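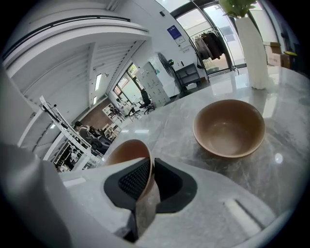
Whitlock Tenants' Association
Minutes of the general meeting held Wednesday, July 10, 2024, in the downstairs lounge

1. Opening and previous minutes

The chair opened the meeting at the second attempt, the first having been drowned out by the ice machine. The minutes of the last meeting were approved with one correction. Item 4 had said that management "agreed" to repaint the stairwells. The member who was on that call says management "heard the request." The wording was changed.

2. Parcel lockers

Management wants to replace the front desk parcel shelf with lockers supplied by Gestgate. A two-page flyer from Gestgate was passed around. The chair read out the main promises: no lost parcels, pickup at any hour, no cost to tenants.

Questions from the floor:

"No cost to tenants" is followed by a star. The note for the star is not on either page. The secretary was asked to get it.

A third-floor member asked what happens to a parcel too big for a locker. The flyer says it is "handled by building staff." The building has had no desk staff on weekends for two years.

Another member asked how a tenant without a smartphone opens a locker. The chair had put this to management by phone and was told that most people have one. The meeting did not accept this as an answer.

One member spoke in favor. She has lost two deliveries from the shelf this year and would take nearly anything over what we have now. Several people agreed the shelf is bad. It was pointed out that a door on the shelf, with a lock, was asked for in December and would be cheaper than all of this.

The unit mix is 3 large lockers and 32 small ones. Members who get pet food or diapers delivered thought the large ones would be full by noon most days.

Decided: The association does not support the lockers as described. It will look again when it has the full terms in writing, including the missing note.

3. Laundry prices

The machines are run by Geka under a contract with the owner. A wash is going up by 50 cents. The notice on the laundry room door says this is due to "improved service." Members were invited to describe the improvement. A new sticker on the second dryer was mentioned.

The far left washer still stops before the spin. It has been reported more than once, and each time the ticket came back marked as solved. A member who tested it on Sunday says it is not solved.

The chair suggested a polite letter. A longer discussion followed on how polite. It was agreed to ask for the service log for each machine and for a refund method that does not involve calling a number and waiting. One member doubts there is a service log. The letter will ask anyway.

Decided: Secretary to draft. To be sent by mail as well as email, as the last email was not answered.

4. Courtyard

Skikent, the landscaping firm, has proposed taking out the two old benches and putting in "flexible seating zones." The drawing shows gravel, four cubes and a tree that does not match the tree we have. A member with a bad hip asked what a person is supposed to lean back on. The drawing shows people standing.

The benches need sanding and one needs a new slat. A member offered to do the work if the association pays for materials. He was asked for a price before the next meeting and not after the work is done, as happened with the bike rack.

Decided: Write to management asking that the benches stay. Carried, with one against. The member against asked for it to be noted that she likes the gravel.

5. Money

The account stands at $452. This is before the room fee, if there is a room fee. Management says the lounge is free to tenants but sent an invoice for the spring meeting. The chair will not pay it until someone explains it.

A proposal to buy a banner for the summer potluck was not seconded.

6. Summer potluck

It will go ahead in the courtyard on the usual terms. Bring a dish and a spoon to serve it with. Please put your apartment number on the bottom of your bowl. The association cannot go on storing other people's dishes, and last year's are still in the hall closet for anyone who wants to claim them.

A sign-up sheet will go by the mailboxes. It was noted that last year's sheet had nine desserts and one salad.

7. Other business

The fob reader at the side door works for some fobs. Management is aware. Members asked what "aware" means in terms of dates. No answer was available.

Next meeting after the summer, same room, subject to the invoice.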